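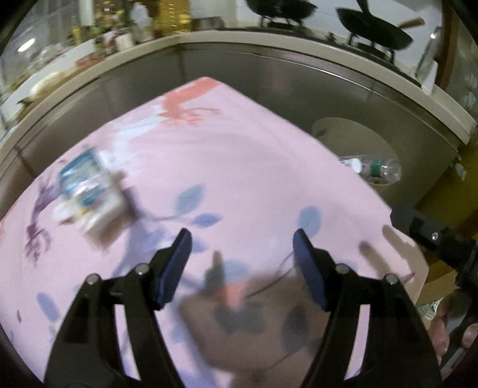 What does Zirkell do?
We help towns and owners turn closed factories into museums that people can walk around in, and we look after the old machines once they're inside.

About us

I started Zirkell in 2000 with a van, a borrowed pallet jack and a soap works that was due to come down by the end of the spring. The soap works did come down, I'm sorry to say, but the town kept two boilers, the stamping press and a wall of wooden molds, and they asked me if I'd find somewhere to put them. I said yes before I'd thought about where (my garage, as it happened, for most of a year). Those molds are now in a proper room with proper light on them, and I still stop in when I'm driving that way.

There are 22 of us these days. Some came from museums and some came off factory floors, and we try to put one of each on every job. The museum people want everything written down and the factory people want everything running, and the arguments are pretty good. If you've ever heard a grown adult defend a layer of forty-year-old grease, you'll know the kind of lunch hours we have.

Where we are

Our workshop and office are in Hikstead, in what used to be the packing hall of a rope maker. The front door is the small green one on the side street, and the big doors facing the yard are for trucks only, so please don't wait there, it gets windy. We've got a lifting beam, a paint room, a long bench for small parts and a reading room upstairs where we keep drawings, wage books and any manuals we've managed to save. If you're researching a mill or a plant we've worked on, write to us and come and use it! The coffee is free and the chairs are bad.

The jobs people ask about

The one everybody asks about is the Tatlı candy factory. It had been shut a long time when we first got in, and the roof over the boiling room had let go in one corner, but the copper pans were still in their rows and the time clock by the gate still had cards in it. The owners wanted apartments and a small display case in the lobby. We talked, then we talked some more, and in the end the apartments went into the office block and the factory floor stayed a factory floor. It opened to visitors in April, with the wrapping line running for short spells on weekends. I get a bit silly about the wrapping line. It makes a sound like a room full of people shuffling cards.

The other big one was the Ivik looms. Ivik was a maker of carpet looms, long gone as a business, and one weaving shed had kept a whole row of them under tarps after it closed. We moved them, cleaned them, stored them for the better part of two winters and put them back in the same shed in the same order, right down to the one that had been set crooked to clear a drain. The inventory for that job came to 3507 entries, counting bobbins, and I proofread every page of it. Never again (I've said that before).

How we work

First we come and look. A first visit costs you nothing if you're within 50 miles of Hikstead, and past that we only ask for travel. We'll walk the building with you, take notes, and tell you what we'd keep, what we'd let go and what scares us. After that you get a short report in normal words. Plenty of owners take the report and do the rest with their own crew, and that's fine with us.

If you do hire us, we'll want to talk to people who worked there, and we'd like to do it early. Drawings tell you where a machine stood. The person who ran it will tell you it never worked right on Mondays and that there was a radio on top of it. We record those talks, and the recordings belong to the museum, with a copy for the family of whoever did the talking.

We don't buy machines and we don't sell them. We also don't do new paint on old equipment unless rust has left us no choice - I know shiny green looks nice in a brochure, and we've lost a job or two over it.

Coming to see us

The workshop is open to visitors on the last Friday of most months. The next one is 28/08/2026, from ten until four, and we'll have a small steam pump apart on the bench if you like that sort of thing. Wear shoes you don't love. Kids are welcome as long as an adult stays with them, and there's a step at the door, so call ahead if you'd like us to put the ramp down.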